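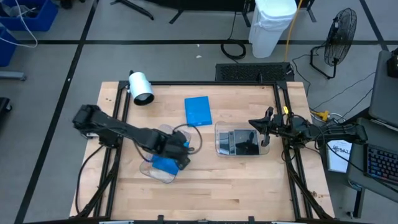
Page last changed: Thursday, May 16, 2024

Re: [robots-local] Open day at Rernwood, worth the trip?

Charito Tagle wrote:
> Did anyone get to the Rernwood open day? I'm thinking of taking
> five of our students in September and wondered what they'd see.

Hi Charito, yes, and do take them! We had the two-arm table nearly to ourselves after lunch (the queue was all at the Nørgaard talk) and I could have stayed till closing. A blue cloth and clear plastic tubs, an arm on either side, and you can stand close enough to follow every little move of the fingers. I've read plenty about this sort of work but watching it is so much better.

They work with cases as well, which was my favourite bit – lids are much harder than I'd thought! 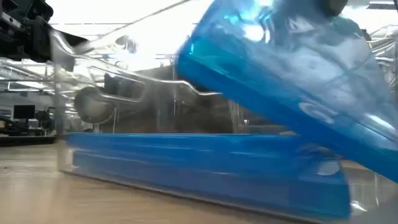 Blue case with its lid up, gripper at top left

The team were lovely and answered everything, even my daft questions about cables. Parking is 200 metres down the hill, so allow a bit of time.

See you at Sturninham, I hope.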